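Pollura estrena su nuevo planificador de movimientos (y por fin entiendo los logs)

10 de febrero de 2021

Os lo debía desde hace días: ya está publicada la nueva versión de Bogdan, el planificador que mantiene la gente de Pollura y que aquí usamos para casi todo lo que tenga que ver con mover un brazo entre cosas que estorban. Llevo usándola desde que salió la primera candidata y tengo ganas de contarlo, así que perdonad si me enrollo.

Lo gordo del cambio es que la percepción y la planificación dejan de ir cada una por su lado. Antes la cámara daba una lista de objetos, el planificador se la tragaba entera como si fuera el evangelio y, si una pieza estaba mal segmentada, el brazo salía con una trayectoria rarísima que luego había que explicar a quien pasara por allí. Ahora cada objeto llega con su margen de confianza y Bogdan lo tiene en cuenta al calcular: si no se fía del borde de un plato, deja más aire. Parece una tontería, pero a mí me ha quitado muchos disgustos.

Me lo explicó Paula Ardeleanu, que lleva la parte de percepción, en una videollamada que iba a durar un cuarto de hora y se nos fue a la hora y media (culpa mía, pregunto mucho). Según ella, lo que más guerra les ha dado son los objetos que se tapan entre sí. «Con un cuenco solo en mitad de la mesa todo el mundo queda bien», me dijo. «Pon un plato encima de otro y ya hablamos». La vajilla de plástico de colores es justo eso: un borde naranja asomando bajo uno morado, un vaso del que solo se ve una media luna verde lima y la propia pinza tapando medio plato desde arriba.
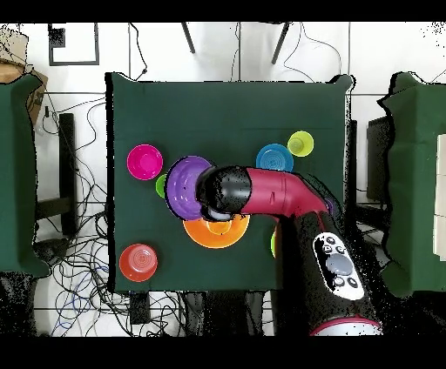
Qué cambia en la práctica

Para empezar, el tiempo de cálculo. En el banco de pruebas que reparten con el código hay 1.966 escenas y la media por plan se queda en 220 milisegundos, medida en un portátil normalito. En el mío me sale algo más, pero también es verdad que lo tengo siempre con el navegador lleno de pestañas.

Luego está el filtro de la nube de puntos, que a mí me parece lo mejor de todo. Esos puntitos sueltos que aparecen pegados al contorno del brazo ya no se toman por obstáculos. Nelu Pascu escribió la primera versión un fin de semana y lo que ha entrado al final es una reescritura bastante más seria, con dos parámetros en vez de los once que tenía el filtro viejo. ¡Dos! Yo había llegado a tener una hoja pegada al monitor con los valores que funcionaban por la mañana y los que funcionaban por la tarde.

Y los logs, claro. Cuando un plan falla, ahora te dice con qué objeto chocaba y en qué articulación. Antes salía «no solution» y a correr. Trilok Solanki, que es quien se ha encargado de esto, dice que lo hizo por puro egoísmo, porque era él quien contestaba en el foro.

Lo que todavía no me convence

El visor sigue yendo a tirones en cuanto activas la capa de confianza. Me han dicho que es cosa conocida y que lo están mirando, pero de momento yo la dejo apagada y la enciendo solo cuando algo va mal. Tampoco está fina la documentación: el capítulo de calibración es todavía el de la versión anterior y menciona un menú que ya no existe. Si os perdéis ahí, la opción está ahora dentro de «Sensores».

Ah, y ojo con los ficheros de configuración antiguos. Se pueden convertir con el script que viene en la carpeta de herramientas, pero los límites de velocidad no los arrastra y os los deja en los valores por defecto. Repasadlos antes de mandar nada al brazo. A mí me pilló en simulación, menos mal.

Quién más lo está usando

En Flistwood ya lo han integrado con su propio controlador y Kauko Räsänen ha prometido publicar el conector durante febrero. Es el que esperamos unos cuantos, así que le escribiré hasta que se canse. Jaruwan Chaimongkol, de Ramberg, me cuenta que ellos van más despacio: han cambiado la percepción, mantienen su planificador de siempre y van comparando resultados antes de dar el salto entero.

La descarga está en la página de Pollura, en el apartado de versiones, junto con las notas y el banco de pruebas completo. Si vais a probarlo, empezad por el tutorial de la mesa, que es el único que está actualizado del todo, y contadme en los comentarios qué tiempos os salen y con qué equipo.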